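Peseck method

The Peseck method is a procedure for teaching a pair of robot arms to take clothing out of a heap, spread it on a table and fold it. It was worked out at the Raritz laboratory in Niddale by a group under Vlasta Lukáč, and is named after the street the laboratory backs onto, the group having failed to agree on an acronym.

Background

Clothing is an awkward thing to hand a robot. A steel bracket has one shape and keeps it. A T-shirt has more shapes than anyone has cared to list, most of them lumps, and it changes from one to another whenever it is touched. Older systems tried to work out the full outline of the garment before moving, a plan that suited the software better than the shirt. Many of them also assumed that the garment would start out flat, which leaves the hardest part of the chore to somebody else.

Procedure

A person steers both arms through the whole task while the cameras record. There is a fixed view of the workspace and a close view from each wrist. The recordings are then used to train a single control policy that predicts a short run of arm movements from the current camera views. It has no separate model of cloth and no list of garment parts. If it knows what a sleeve is, it has kept this to itself.

The feature that sets the method apart is its treatment of bad grasps. Most collections of this kind throw away recordings in which the operator fumbles. Lukáč's group kept them, provided that the operator recovered, and marked the moment at which the recovery began. During training these stretches are shown to the policy more often than the rest. The reasoning is that a robot which has only watched perfect folding has no idea what to do after its first mistake – and its first mistake is seldom long in coming. 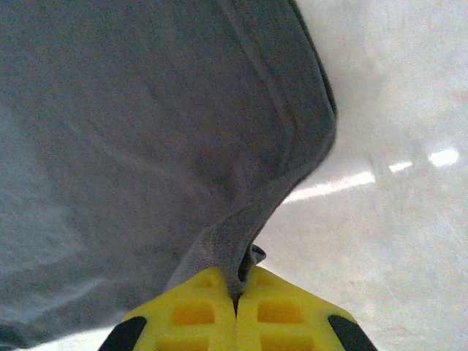
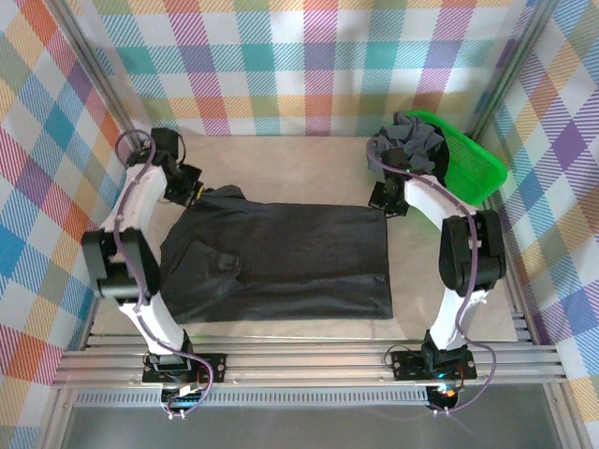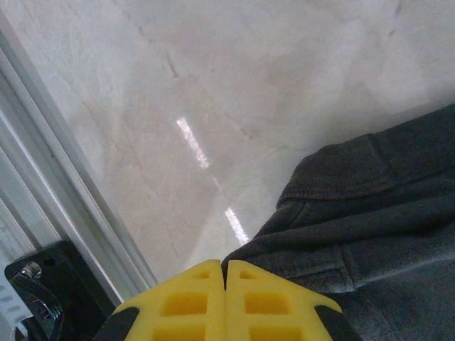

Gray cloth at the Niddale workspace. The first and third views are from the wrist; the second is from the fixed camera.

Results

The training set held 2,864 recordings, of which 349 contained a marked recovery. In the group's own trials, the policy trained with the recoveries got out of trouble more often than the one trained without them. The gain was largest for garments dropped partway through a fold. For garments that were already lying flat, the two versions could hardly be told apart.

The policy also picked up habits that had not been requested. One operator liked to give each shirt a small shake before laying it down, and the robot adopted the shake for everything, including dish towels. The group tried removing it, found that folding got slightly worse, and put it back.

Criticism

The usual complaint is that the method depends heavily on who does the steering. All of the recordings came from 7 operators, 2 of whom supplied more than half of the recoveries. Whether this makes them the best teachers or the clumsiest has been argued both ways, chiefly by the other operators.

A second objection concerns speed. The policy copies human pauses along with human movements, and long hesitations before a grasp are common. Trimming the pauses from the recordings made the arms quicker and their grasps worse. Thick garments and anything with a zipper remain difficult.

Related work

The Charvát procedure, developed later in the same laboratory, uses the recovery marks in a different way. It trains a second, smaller network to judge when a grasp is going wrong, and hands control to a recovery policy at that point. It needs fewer recordings but is prone to false alarms, and in early tests it let go of perfectly good socks.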